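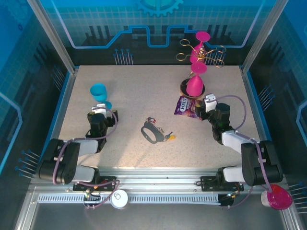 # About Drallent

Hello, and thank you for stopping by. If you've landed on this page you are probably either thinking of joining one of our evening classes or trying to work out what sort of place we are before you send your mum to one. Both are very welcome! Drallent is a small language school in Cedcombe, up the hill from the bus station, and we teach Spanish, Portuguese and Finnish to grown-ups of all ages who mostly haven't sat in a classroom since they left school.

We began in April, a good few years ago now, when Olga Fuentealba put a card in the window of the newsagent's offering Spanish conversation over a pot of tea. She had moved to Cedcombe from Chile with her husband, she was missing the sound of her own language, and she thought one or two people might turn up. Rather more did, and they kept coming back, and before long her front room was so full that latecomers sat on the stairs and joined in through the banisters. (Several of them are still with us, and they do like to mention the stairs.)

Aleksi Jääskeläinen was one of those early learners. He came for the Spanish and stayed behind afterwards to help with the washing-up, and at some point between the cups and the saucers Olga asked him whether he'd ever thought of teaching Finnish. He said there would be no call for it. There was! The first Finnish class filled in a fortnight, mostly with knitters and people who had been on one very good holiday, and Aleksi has been running it ever since, along with the accounts, the heating and the noticeboard.

## How we teach

We talk a lot. There is grammar, of course, and we won't pretend otherwise, but we like you to have said something to another person before you open a book. In a beginners' class that might be your name and what you had for breakfast. By the end of the first term you'll be complaining about the weather quite fluently, and in Cedcombe that gives you plenty to practise on. 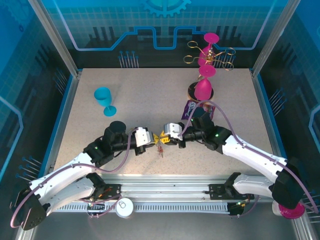
Homework is short and we do look at it. Olga writes her comments in green pen and has been known to fill the whole margin, so please leave a wide one. If you've had a dreadful week and haven't done any, come anyway and sit next to somebody who has. We would much sooner see you without your homework than have you stay at home feeling guilty about it, which is how most people come to give up a language.

Classes are kept small, with up to 100 learners across the whole school in any one term, and we don't plan to grow beyond that. We did think hard about it when the shop next door came up for rent, but we like knowing everyone's name, and it would have meant Aleksi learning a second boiler.

## Leite and Belent

These are our two learners' groups, and you'll hear both names within five minutes of arriving, so we had better explain. Leite is the Portuguese reading circle, named after the Portuguese for milk because the first thing they ever read together was the back of a carton. They have since moved on to short stories and are partway through a rather long novel. Belent is the choir. It sings in all three languages, nobody is asked to audition, and the word itself means nothing at all as far as we know. It was the result of a misheard suggestion and we grew fond of it.

Both groups are free to anyone enrolled on a class, and partners and friends can come along too. 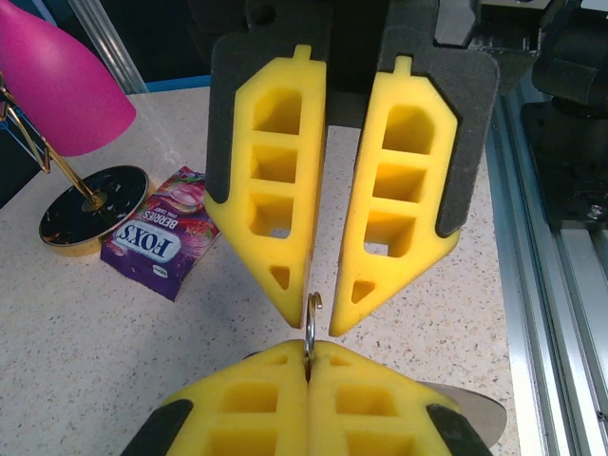
## Our library

Over the years people have given us their dictionaries, their holiday paperbacks and, in one case, a complete run of a Finnish gardening magazine. We now have 800 books on the shelves along the corridor. Learners can borrow 2 at a time, for as long as they're reading them. Write your name in the blue notebook, and do cross it out again when you bring the book back, because Aleksi worries.

## Coming to see us

The best way to find out whether you'd like it here is to sit in on a class. There's no charge for a first visit and you needn't speak unless you want to. Ring the bell twice, as the first ring tends to get lost under the conversation, and somebody will come down and let you in. The stairs are steep, so if they'd be difficult for you please tell us beforehand and we'll move your class to the ground-floor room.

Page last updated 19 Aug 2022 by Olga, with spelling by Aleksi.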